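Kurnlow

Kurnlow(컨로)는 로봇 매니퓰레이터의 접촉 작업을 위한 오픈 소스 동작 계획 및 제어 소프트웨어이다. 폐전자제품 분해와 케이블 분리처럼 작업물의 형상이 미리 정해져 있지 않은 공정을 주된 대상으로 한다. 초기 이름은 Gillies였으며, 2020년 9월 28일 첫 공개판이 나오면서 현재의 이름으로 바뀌었다. Gillies라는 이름은 내부 충돌 검사 라이브러리에 남아 있다.

개요

일반적인 동작 계획기는 작업 공간의 장애물을 강체로 보고 충돌이 없는 경로를 찾는다. 전선이나 리본 케이블처럼 휘어지는 물체가 많은 환경에서는 이 방식으로 경로를 찾지 못하는 경우가 잦다. Kurnlow는 장애물을 강체와 변형체로 나누고, 변형체에 대해서는 정해진 힘의 한도 안에서 접촉을 허용한다. 접촉이 허용된 구간은 경로에 따로 표시되며, 실행 단계에서 위치 제어 대신 임피던스 제어가 적용된다.

구조

소프트웨어는 인식, 계획, 제어, 기록의 4개 모듈로 이루어진다. 모듈 사이의 통신은 메시지 방식이며, 각 모듈은 별도의 프로세스로 실행된다.

인식 모듈은 손목 카메라의 영상과 깊이 정보를 받아 화소마다 강체, 변형체, 미확인 가운데 하나의 등급을 부여한다. 미확인 영역은 계획 단계에서 강체로 취급된다. 기본 모델은 138종의 부품 분류를 지원하고, 사용자가 분류를 추가할 수 있다.

계획 모듈은 표본 기반 탐색으로 후보 경로를 만든 뒤 접촉 비용에 따라 순위를 매긴다. 탐색 시간의 상한은 기본값이 2초이며 설정 파일에서 바꿀 수 있다. 상한 안에 경로를 찾지 못하면 시점을 옮겨 다시 관측하도록 요청한다.

제어 모듈은 100Hz로 목표 자세와 강성 값을 갱신한다. 측정된 힘이 한도를 넘으면 그리퍼는 직전의 비접촉 자세로 물러나고, 해당 접촉 지점의 비용이 높아진다. 관절 수준의 제어는 로봇 제조사의 제어기가 맡는다.

기록 모듈은 영상, 관절 상태, 힘 측정값, 선택된 경로를 같은 시간축으로 저장한다. 저장된 기록은 Plosholm이라는 재생 도구에서 열 수 있으며, 계획 모듈만 다시 실행하여 설정에 따른 차이를 비교하는 데에도 쓰인다.

응용
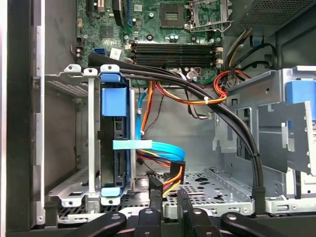
Kurnlow의 대표적인 응용 분야는 데스크톱 컴퓨터의 분해이다. 배포판에 포함된 Ulta 작업 묶음은 커넥터 분리, 드라이브 인출, 메모리 제거의 순서를 정의한다. 본체 내부에서는 굵은 검은색 케이블 다발이 드라이브 영역 위를 가로질러 오른쪽으로 내려가고, 그 아래에 주황색, 빨간색, 노란색 전원선이 지나므로, 강체만 가정한 계획기에서는 접근 가능한 공간이 크게 줄어든다. 늘어져 있는 SATA 전원 커넥터처럼 고정되지 않은 부품은 접촉만으로도 위치가 변할 수 있어, 그리퍼가 다가가는 동안 자세 추정이 계속 갱신된다. 드라이브의 파란색 플라스틱 걸쇠는 강체로 분류된다.

한계

변형체의 움직임은 예측하지 않고 관측에만 의존한다. 따라서 그리퍼 자체가 케이블을 가리면 자세 추정의 오차가 커진다. 케이블 타이로 묶인 다발은 하나의 변형체로 처리되며, 다발에서 전선 한 가닥을 골라내는 기능은 없다. 양팔 작업은 이듬해 2월 판부터 실험 기능으로 제공되었으나 두 팔의 경로를 순차적으로만 계산한다.

같이 보기

동작 계획
임피던스 제어
변형체 조작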